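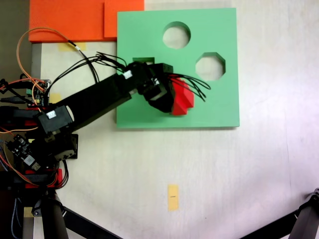 Figure 3. Arm over the green board, red block in the gripper.

Section 3. Safe practice and fair scoring at the bench

Read this section before you power the arm. It was rewritten on Dec 19, 2020 by Teresa Kavanagh and replaces the old "Quick Safety Card", which told people to use common sense and left it there.

3.1 What the rules cover and what they don't

The Skormont bench kit is small. The servos are small too, and people conclude from this that the arm can't hurt anyone. It can pinch a fingertip well enough, and it can put a block in your face if the gripper lets go in the middle of a swing. The Bondine controller has a "safe mode" in its menu. Safe mode lowers the speed limit. It doesn't know where your hand is, and I would not treat it as a protective measure of any kind.

Meeting every rule below doesn't make your bench compliant with a published robot safety standard. If your site needs that, you need a risk assessment done for your own installation. A manual can't do it for you, whatever the sales page suggests.

3.2 Before power

1. Turn the supply off at the wall. The switch on the controller is not enough.
2. Check that the table is level and the arm's base does not rock when you push on it.
3. Check the tape on the tabletop. If an edge has lifted, replace the piece on its old outline. Don't lay new tape over old.
4. Set the shape board flat. Press on each corner in turn.
5. Follow every wire from the gripper back to the controller with your finger. Look for nicks, kinks and connectors that are partway out.
6. Move the arm by hand through the full reach you plan to use, slowly. Watch the wires while you do it and not the gripper.
7. If a wire pulls tight, catches on a corner or hangs into the block's path, stop and reroute it.

CAUTION: Loose wires near the gripper are the most common fault we find on this bench. In Figure 3 there are thin wires running over the board and curling down onto the block. Don't start a scored run with wires lying on the part.

CAUTION: Exposed circuit boards near the base must be kept clear of tools, cups and spare blocks. A metal ruler laid across a live board will end your session.

3.3 Power and first motion

1. Put your stop switch where you can reach it without crossing in front of the arm. If your kit came with the Yook foot pedal, test it before you trust it. We have had pedals that clicked nicely and did nothing.
2. Turn the supply on.
3. Send the arm to its home position at the lowest speed.
4. Press stop while it is still moving. If the arm doesn't halt, cut power at the wall and go to Section 6.
5. Repeat step 4. You want 2 clean stops in a row.
6. Load program 513 (slow placement). Leave program 607 alone until the slow one has run through with no faults.

Note: "Halt" means the joints hold where they are. On some firmware the stop command drops torque and the arm falls. Find out which one you have before there is a board under it.

3.4 Hands

Keep hands outside the tape whenever the supply is on. This includes the moment when the block is a hair off the hole and you feel sure you could just nudge it. Wolfram Vogler asked that this rule be softened for experienced users. I have left it as it was. Experienced users are the ones who reach in.

3.5 Recording a run

The Wama score sheet has a box marked "success" and no definition of the word. Until that changes, use these:

Placed: the block is down in its matching hole and the gripper has opened and moved clear.
Partial: the block is touching the correct hole but has not gone in.
Failed: anything else, including a drop, a wrong hole or a stop by the operator.

1. Decide the number of runs before you begin and write it down.
2. Record every run, including those you think were spoiled by a bad start.
3. Don't shift the board between runs unless the test calls for it. If it gets bumped, note it.
4. Write down the program number and the speed setting.

A block held over the board is not a result. We have been sent still pictures of exactly that as evidence of a working placement routine, and they show a gripper holding a block. Send the sheet and the controller log.

3.6 Review

Check these rules against your bench again in February, and after any change to the gripper, the wiring or the firmware. Initial the log when it's done. If you skipped a step, write down which one.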